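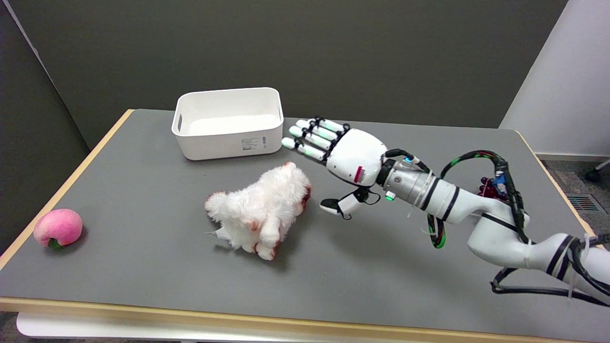 Kimley runs a textile care plant on two floors, and the visit on April 12, 2025 covered the lower one, where soft goods are sorted, washed and dried for nurseries and small hotels. Thérèse Chisholm led the group and began with intake. Every item is graded by fiber length before anything else is decided, and long-pile goods get their own route. A shaggy white plush toy with reddish-brown tips on its limbs is a typical problem piece: the pale pile shows every mark, and a colored tip must be tested for bleed before the item can join a white load. The test is a damp cloth held against the color for 2 minutes.

The wash hall has a floor area of 620 square meters. Water is softened on site and dosed by weight of load. Kane Pomare, who maintains the dosing pumps, explained that the plant changed detergent supplier in January and now uses a liquid from Clanano. Foam in the second rinse has dropped. I asked for the conductivity readings and was shown a printed log, which was complete apart from one shift.

Drying was the most useful part. Long pile is dried at low heat with frequent reversals, then brushed by hand while slightly damp. Brushing after full drying pulls fiber out at the seams. The lint filters are weighed at each change, and 67 grams is the limit at which a drum is stopped and checked.

The plant handled 1,027 long-pile pieces last quarter. Returns are recorded by cause, with matting first and loose stitching second.

The upper floor, where repairs are done, was closed to visitors. Doaa Metwally takes bookings for the next tour at the front office. Closed shoes are required, and the wash hall is loud enough for earplugs.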